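Praketti Household Linens
@praketti

1/10
Praketti is publishing its August care guidance for small kitchen cloths in this thread. It applies to the striped cloths in the Prelano line and to most other soft, absorbent cloths of the same type. Customers are welcome to share it.

2/10
Before first use, wash new cloths separately from other laundry. A light or white cloth with a colored stripe should go through its first wash in cool water. Do not use fabric softener, as it leaves a coating on the fibers and reduces absorbency.

3/10
After washing, shake each cloth once and lay it on a clean, level surface. A ruffled edge should be smoothed by hand before the cloth is put away. 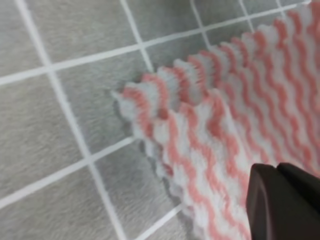

Pink-and-white striped cloth on a gray plush surface with a white grid.

4/10
A gridded surface is useful at this stage. Align one side of the cloth with a printed line and ease the opposite side outward until it runs parallel. Work from the center toward the corners. Pulling at a single corner will stretch the weave.

5/10
Small kitchen cloths do not need to be ironed. Where a household prefers to iron them, use a low setting and press on the reverse side. Looped fabrics should be left unpressed.

6/10
Customers have asked whether a slightly uneven edge is a defect. On a soft cloth of this type, a fuzzy outline and a faint skew are acceptable and do not affect use. A thread longer than a fingertip should be trimmed with scissors. It should not be pulled.
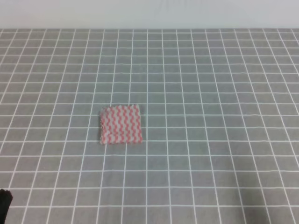 Cloth laid flat, wavy stripes running front to back.

7/10
Flat storage is recommended for square cloths. Stack them with the stripes running in one direction and keep each stack to 10 cloths or fewer. Taller stacks tend to lean in a drawer, and the cloths at the bottom are seldom rotated into use.

8/10
Cloths used on counters and tables should be kept apart from cloths used on floors. Households with more than one color may assign one to each purpose. Avbridge drawer dividers, sold in our stores, fit a standard kitchen drawer and may be trimmed to size.

9/10
A cloth should be retired from kitchen use when it no longer absorbs water, when an odor remains after washing, or when the fabric has worn thin. Retired cloths may be used for shoes, bicycles and garden tools. Clean cloths in any condition are accepted at the Wada collection point during opening hours. Please do not leave bags at the door after closing.

10/10
The full care sheet is available at all 58 Praketti stores. Printed copies may be requested at the service desk at no charge. Schools and community kitchens that require up to 100 copies are asked to place their request by Thursday so that it can be included in the next delivery. Questions about washing and storage may be posted in reply to this thread and will be answered during business hours.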